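Siltlow share links and SSO: allowlist ignored for embedded views?

7 November 2023
3 min read

**onsri_tk**

We run Siltlow for internal reporting, self-hosted reverse proxy in front, Lonier as the identity provider. Share links are restricted to signed-in users of our tenant. When the same view is embedded in an intranet page through an iframe, the sign-in check does not appear to run. A colleague outside the reporting group opened the embed and got the full view, filters included.

Steps:

1. Create a view, set sharing to "Group only".
2. Copy the embed code, paste into an intranet page.
3. Open the page as a user who is in the tenant but not in the group.

Expected: a refusal. Got: the view. The plain share link refuses the same user correctly. Is the embed meant to follow the share setting or does it have its own?

**pelmet**

It has its own. Settings, Sharing, Embeds, "Inherit restrictions". It is off for any view created before the sharing page was redesigned and on for anything newer. Check the creation date of the view.

**onsri_tk**

The view is old. The switch was off. I have turned it on and the embed still loads for the same user.

**gantry42**

You are probably seeing the cached token. The embed issues its own token when it first loads and keeps it until it expires. Changing the switch does not revoke tokens already issued. Either wait it out or go to Sharing, Active sessions and revoke by view.

I'd also question the design. An embed is a public surface unless proven otherwise, and I would not put anything group-restricted in one. Use the share link and let people click.

**pelmet**

Disagree with the last part. Embeds with inheritance on are checked against the same group list as the link. There's no weaker path. The problem is the default on old views and that is a migration fault.

**gantry42**

The check is the same, the timing isn't. A link is checked on every open. An embed is checked when the token is issued. If you take somebody out of the group, they keep the embed until expiry. For a leaver that matters.

**pelmet**

Fair on timing. The lifetime is configurable though. Ours is set to 20 minutes and I have had no complaints.

**marl_and_chalk**

Two things to add from our setup.

First, if the proxy caches responses, revoking in Siltlow will do nothing visible. We had a rule caching anything under the embed path, left over from a load test. Look for a cache header on the response before you spend time on tokens.

Second, the gallery layout passes thumbnails through a separate path which does not go through the sign-in check at all on version 2. 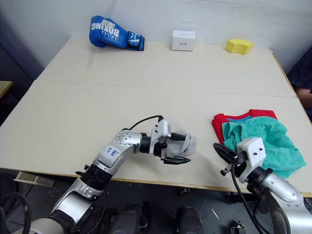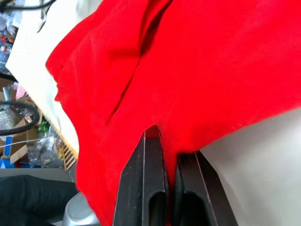
**Checks to run on your own instance**

a. Open the embed in a private window with no session. It should redirect to sign-in.
b. Copy the address of any thumbnail and open that by itself in the same window.
c. Repeat both with a signed-in user outside the group.

If b loads and a doesn't, you have the thumbnail problem and the switch won't help. The workaround is a proxy rule that requires the session cookie on the thumbnail path.

**onsri_tk**

Ran them. a redirects. b refuses, so the thumbnails are fine here (we don't use the gallery layout anyway). c still loads the view.

Then looked at the headers as suggested. There is a cache header, and it is ours. The rule matches the embed path and ignores the cookie, so whoever opens the page first fills the cache for everybody after them.

**gantry42**

Then why did a redirect? A cache that ignores the cookie would have served that too.

**onsri_tk**

The intranet rule only applies to requests with our intranet referrer. I opened the embed address directly for a and went through the page for c.

**likitz_admin**

Same fault here with Likitz in front. We excluded the embed path from caching entirely. With 2,000 staff opening the landing page each morning the load went up, but not enough to need more hardware.

**pelmet**

You could vary the cache on the cookie and keep some of the benefit.

**gantry42**

You could, and then the first person to edit that rule breaks it again. Exclude the path.

**onsri_tk**

Path excluded, tokens revoked, lifetime shortened. The out-of-group user is now refused through the page and directly. I'll go through the other old views for the switch before the December change freeze. Leaving this open in case somebody has a way of listing them in bulk, as the admin page only shows one view at a time.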